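Xinyi Cao
13 Dec 2025

Long one, sorry. Four months of robot arms in our kitchens at work and I've been asked what I think often enough that I'm putting it in one place.

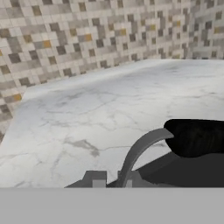

I prep and plate for a contract caterer in Hatville. We do office lunches, a couple of colleges, the odd wedding. The company signed with Bunent for the arms and the software that goes with them, and every new task gets worked out in simulation before it comes anywhere near us. So there's a rendered kitchen, with a gripper waiting over white marble and little mosaic tiles up the wall, and not one thing on the counter. No chopping board, no crumbs, no half a lemon. I'd love to work there.

Our counter is steel with a dent in it and on a Tuesday morning you can't see most of it.

I'm not against the arms, before anyone starts. The one on the Lu line portions rice and it's fine at it. Portioning rice for two hours wrecks your wrist and I don't miss it.

What I don't buy is the pitch. We were told it would "free us up". Free us up for what? In my case for standing next to it.

The new job goes like this. You set the trays out square. You wipe the lip of the hopper because it gets sticky and then the weights drift. You watch. When it stops you clear it, press the green button, and go back to watching. It's lighter on the body and it's far more tiring, and I can't get anyone in the office to see how both can be true.

They gave us numbers at the last briefing. 1,353 trays on the best day, big cheer, slide with a rocket on it. I asked how many stops that day. 67. That wasn't on a slide, someone had to look it up.

Each stop is a person walking over. If you're also doing the salads, you've now washed your hands and changed gloves again. None of that goes in anybody's figures. As far as the dashboard knows, the tray was done by the machine.

Then there's the tidying. We used to put things where the person using them could reach. Now we put things where the arm expects them, so the tubs I use all morning live behind me and I turn round for every one. Small thing. Do it all shift and come back to me.

The Bunent engineer was nice about it, to be fair. He listened and wrote it all down. He also said the next task (wiping down surfaces) was "basically solved" in the simulator. I asked if the simulator had beetroot in it. He laughed and wrote that down as well — I never heard back.

The people side. There were 33 of us on days when it started. Nobody was sacked, and management say that a lot. Three left and weren't replaced, and the agency shifts dried up. If you were agency you'd call that being sacked, I think, but there's no letter with the word on it.

The other thing going is the learning. New starters used to begin on portions. Dull, yes, but you stood beside someone who knew the job and picked up the rest by listening. Now they start on tray watching, alone, with a tablet. The last lad we had could clear a jam with his eyes shut after a fortnight and hadn't been shown how to hold a knife.

The Jorkell site across town gets theirs in January. A few of you have messaged me asking what to push for, so:

Ask for the stops to be counted and shown next to the trays.
Ask who's on clearing duty and make sure it's their only job.
Get a say in where the tubs go before the floor tape goes down. It's very hard to move the tape.
Ask about agency hours in writing.

And ask to see the wiping task done on your own counter, at the end of a lunch service, before anyone takes cleaning time off the rota. I've asked for the same at ours. The answer so far is that it's "being scheduled".

Replies are open but I'm on an early tomorrow so I'll be slow. If you work for Bunent and want to tell me it's all in the next update, please tell my manager instead, she's keeping a list.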